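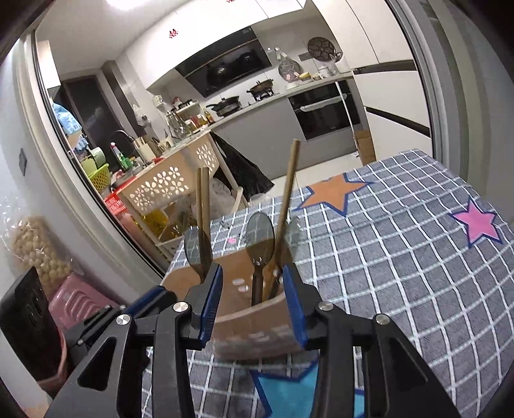

Sat 5 February
posted by the gripper hand, late

Got 66 today. Wanted 200 for the week by tonight and I'm not there, but 66 good ones in a day is my best so far so I'm not going to sulk about it. Wrist is sulking for me.

Writing this fast before I forget which ones to throw out.

Morning: utensil box. Pick up the box by the sides, move it across the cloth, set it down, let go, back off. Sounds like nothing. It's a cardboard box with chopsticks and spoons in it, how hard can it be. Well the sides give. Squeeze too soft and the box slides down while you lift, squeeze too hard and it buckles and everything in it leans over to one side. The front is getting crumpled already. I keep wondering if I should swap it for a fresh one or let it age. Gindow notes say "objects may wear naturally within a set" which I take as permission. Also I don't have another box that size.

First ten or so I was gripping too near the top edge. Box tips forward, long chopstick swings, spoon clanks. Moved down lower, much better. Then realized I'd changed the grip halfway thru the set without writing it down. Wrote it down. Set A is high grip, set B is low grip. Keep both. The model should see both I think? If every single example is the perfect grip it has no idea what to do from a bad one. That's what the Brerano people kept saying in the onboarding call, get the recoveries, get the recoveries. So I left in two where the box slipped and I set it down and took it again. Those are probably worth more than the clean ones. They don't pay more, mind you.

Threw out:
- one where I sneezed
- one where my sleeve was in the way the whole time
- one where I closed the jaws before the start beep, so it begins with the box already held
- three where I went too fast. I can feel it when I do it now. Late in a set I start wanting to be finished and my hand speeds up and it turns into a grab.

That last one is the real problem. Speed. I watched the early ones back against the late ones and it's like two different people. Early me is careful, comes in level, waits, closes. Late me swoops. If the thing learns from both it's going to learn some mush in between, or it's going to learn that you swoop after lunch. Tomorrow: sets of 25, then stand up and walk away. Phone in the other room. Not negotiable.

Lunch was leftover rice standing at the counter. Kept the rig charging. The battery says full and then drops a whole bar in the first five minutes, every time, so full is a lie. Started logging when it drops.

Afternoon I did single utensils out of the box. Much slower. The metal spoon is fine, has some weight, you know when you've got it. The gray plastic spoons are awful. See-through and thin and one hides behind the chopsticks, and when I looked at the playback I could hardly find them myself, so good luck to the poor model. Left them in anyway. If it only ever sees the easy spoon it'll only ever do the easy spoon.

Chopsticks. Ugh. One at a time is ok if it's leaning away from the others. Two short ones together on the same side, the jaws want both. Eleven tries where I meant one and came up with two. Didn't know what to do with these. Task card says "remove one chopstick." Not one of them is one chopstick. But they're perfectly nice pickups of two chopsticks! Labeled them "two chopsticks" under other and sent a question in. If they say no I'll delete them and be sad for a minute.

The putting back is harder than the taking out and I didn't expect that at all. Taking out you just need to hit the thing. Putting back you need to hit the hole with the end of a thing you're holding by the other end, and the box moves when you bump it. By hand I'd steady the box with my left. Not allowed, one gripper only. So I learned to come in straight down from high up and let it drop the last bit. Is dropping ok? Card doesn't say. Doing it gently. Call it releasing.

Lost twenty minutes to the tablecloth. The cloth slides on the table, and if I push the box instead of lifting it the whole cloth goes with it, and then the stars are all in a different place from the start of the set. Does it matter? Maybe it's good, maybe it learns not to care where the stars are. Maybe it learns that the box lives next to the orange star and that's all it learns. I did a bunch on purpose with the box in silly corners so it can't cheat like that. Near edge, far edge, turned sideways. Tape it down tomorrow? No, leave it loose, but straighten it between sets. Decide and stick to it. Straighten it.

Also the door. I've had the sliding door open all day so the kitchen is in the background of everything. Stove, fridge, all the stuff on the counter, my whole life basically. Thought about closing it for cleaner footage, then remembered the Drastano sheet wants "lived-in surroundings, do not tidy." Best instruction I have ever been given. Did not tidy. Tomorrow I'll do one set with it closed so there's some of each, the glass will probably reflect and make trouble but that's data too.

Light went around four. Did the last set with the lamp on and the shadows are completely different, long one off the gripper right across the cloth. Marked it LAMP in the notes. Looks kind of nice.

Upload: started at 6, stuck, restarted, stuck. The Brekke app does the thing where it says 3000 seconds remaining and sits on it. I went and had a shower and it still said 3000 seconds remaining. Killed it, did it in two batches, went right thru. So batches from now on. Write this on the wall. It did drop the notes file from the second batch so I had to send that separately, and now I'm worried the notes don't match up with the numbers. Checked the first few and they do. Didn't check the rest. Check the rest.

Thing I keep chewing on. I've been at this two weeks and I pick things up differently in real life now. Made tea tonight and came down on the mug from straight above with two fingers like a crane. Paused before closing. I actually waited for the beep. Then at dinner I got a spoon out of the drawer and backed my hand off slow and level before I'd let myself turn away. So it's learning from me and I'm learning from it and between us we're getting really slow at dinner.

Other thing. I don't really know what a good one IS. I know what a bad one is. I've got a feeling for it, I'll play one back and think yep, keep. But if you asked me why, I'd say it looked like I meant it? The hand goes where it's going and doesn't wobble about. The ones where I change my mind halfway look terrible on playback, even when the box ends up in the right place. I'd like to send a few of those with a note and ask if they want them. An undecided hand must be confusing to copy. Or maybe it's useful, I have no clue, I just move the box.

Feedback from last week's lot finally came in btw. Mostly ok. They knocked back some for "camera view obstructed at start," fair, and a few for "no visible release," which I don't agree with, I watched one again and the jaws are open by the end, only a bit. Fine. Open wider. Hold it open for a full count of two before I back away. Did that from the second set on today and it does look better, annoyingly.

Wrist: sore on the thumb side. It's the squeezing, not the weight. Tried holding the grip further back in the palm and that helped some. Iced it with peas. Should try left-handed for a set, it'd be clumsy but clumsy might be different enough to be worth having. Ask first, the card might say dominant hand only. Can't find the card. It was on the table this morning.

For tomorrow
straighten cloth
sets of 25, get up in between
low grip for the box, write it DOWN
one set door closed
more put-backs, short on those
plastic spoons alone in the box, nothing else, see if they're any easier to see
no swooping
charge rig overnight, actual plug not the wobbly one
check notes against batch 2
ask about the two chopstick ones again if no answer

If I get another 66 I'm nearly back on track, and if the wrist says no then I do the labeling instead, there's a pile of that waiting. Set B still needs start and end times on the lot. I said I'd do them as I went. I did not do them as I went.

Found the card. It was under the rig case. Doesn't say anything about hands. Does say "vary the height of approach," which I have not been doing whatsoever, everything today came in from the same height, more or less, because that's where my elbow is comfy. Great. So tomorrow also: some from low, some from way up. Maybe stand on something for the high ones? No. Just lift the arm. Going to bed.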